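Print this page
E-mail this page

Progress report: Clothing and Household Textiles Strand
Walen Reuse Program
Prepared for the Cavalcanti Fund
Submitted by Wagner Brandão, strand lead
May 16, 2018

1. Period covered

This report covers the work done since the October report. It deals with the clothing and household textiles strand only. Furniture is reported separately by the Clekilel site.

2. Summary

The sorting method agreed on with the Fund is now in daily use at Walen. Items are sorted in plastic baskets on a hard tabletop. The old method, in which bags were tipped out on the floor and sorted from the pile, was stopped in the second week of the period. The written guide for sorters is finished apart from the section on shoes and belts. Spending is within budget. One delivery of baskets came late and moved the start at Clekilel back.

3. Sorting

Each bag is opened at the table and the contents go into a basket. Sorters work from one basket at a time and keep a second one beside it for items that have been checked. Small cloths and odd pieces stay with the load they came in until the whole basket has been gone through. We tried pulling small items out first, but they ended up in the wrong category too often, and children's clothes were being put with cleaning cloths.

Items are checked for stains, tears, missing buttons and working zippers. Anything that passes is folded and goes to the shelf. Anything with a small fault goes to the mending box. The rest is baled for rag.

Sports shirts and other printed tops still take more time than anything else. The lettering cracks and peels, and the damage is easy to miss when the garment is bunched up. The guide now tells sorters to open these out flat on the table, front and back, before deciding. Shirts with a name or a club badge are kept if the print is sound. This was a question from the Fund in the last round, and the answer has not changed.
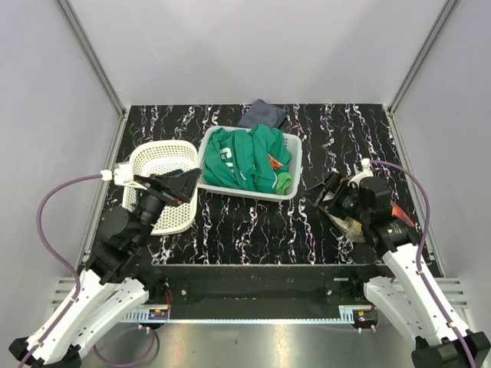

Green garment with white lettering in the gray basket, with the cream basket to its left and a folded dark cloth behind.

The baskets themselves have worked well. We chose ones with holes in the sides so that air can get to the clothes. They are light enough to lift when full and they wipe clean. The gray and cream baskets differ in shape and do not stack together, so they are stored on separate shelves. The next order will be for one shape only.

4. Folding and shelving

Folding is done at the same table. The guide gives one fold for tops, one for pants and one for towels and flat cloths. Shelf labels were reprinted in larger type after staff said they could not read the old ones from the aisle. Adult tops fill up fastest, and we have given them the lower shelf that was used for curtains. Curtains have moved to the back wall of the store room.

5. Quantities

The target for the period was 200 baskets sorted and shelved. Walen passed this and finished with more than 200. The mending box produced 100 items fit for the shelf. Most of the repairs were buttons and open seams. Zippers are sent out, and we have stopped accepting coats that need a new one.

6. Staffing and training

A total of 6 people have been trained on the new method. Training takes one morning at the table and one shift alongside an experienced sorter. Two of the six will move to Clekilel when sorting starts there. They have asked for the guide to include photos of typical stains, and these are being put together.

7. Problems

The second order of baskets from Dosico arrived after the agreed date. Part of the order was the wrong size and had to be exchanged. Clekilel could not begin without them. The exchange is complete and there was no extra charge beyond the return freight, which we paid from the supplies line.

The store room at Walen was damp over the winter. We lost a small number of towels to mildew. The bottom shelf has been raised and the towels are now kept higher up.

8. Budget

Supplies are slightly over because of the return freight. Staff time is slightly under because of the delay at Clekilel. We ask the Fund to approve moving the unspent staff money into the next period under the same heading. No other changes are requested.

9. Next period

Start sorting at Clekilel with the trained staff.
Finish the shoes and belts section of the guide.
Order baskets in a single shape for both sites.
Check the store room again before the cold weather.

The full budget table and the current version of the guide are sent with this report as separate files.

Wagner Brandão
Walen Reuse Program

Print this page
E-mail this page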